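Workshop Tips: Wall Storage Over a Bench

Blair Rennie, Drisstead
Updated July 15, 2022

Fix to the structure, never to plasterboard alone. In a stud wall, find the timber with a detector and confirm with a fine bradawl. In brick, drill the brick and avoid the mortar joint. Mark each hole with a pencil cross, then put masking tape over it to stop the bit wandering.

Set the bottom edge of the panel 300 mm above the worktop. Less than that and a vice handle will foul it – more, and the lower hooks are out of easy reach when seated.

Metal panels expand and contract. My garage panel is 1656 mm long and I left a 3 mm gap at each end. It was fitted in January and has not buckled since.

Hang heavy items over a fixing and light ones between. A holder with two screws will twist under load if both are in the same line, so stagger them. The Coltine hooks I use are spaced at 292 mm, which suits hand saws and long spanners.

Ribbed metal collects dust in the grooves. Brush downwards with a dry paintbrush before wiping, or the cloth will pack the dirt in. Use a damp cloth with a drop of washing-up liquid, and dry along the ribs. 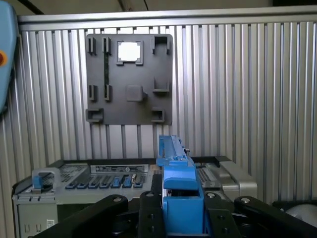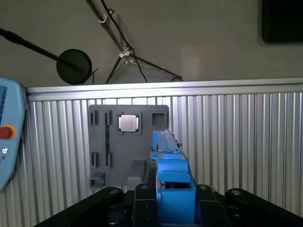
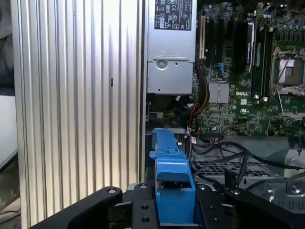

Ribbed metal surfaces, all three.

Do not use wire wool on aluminium. It leaves scratches that hold grease. For tape residue, warm the patch with a hairdryer and roll the glue off with a thumb. White spirit will shift the remainder – test it first on a hidden corner.

Check the fixings twice a year. A screw that turns freely has lost its plug. Take it out, fit the next size of plug and start again. Gidus brown plugs have held well in the soft brick here; the Strachan ones split in two of the holes.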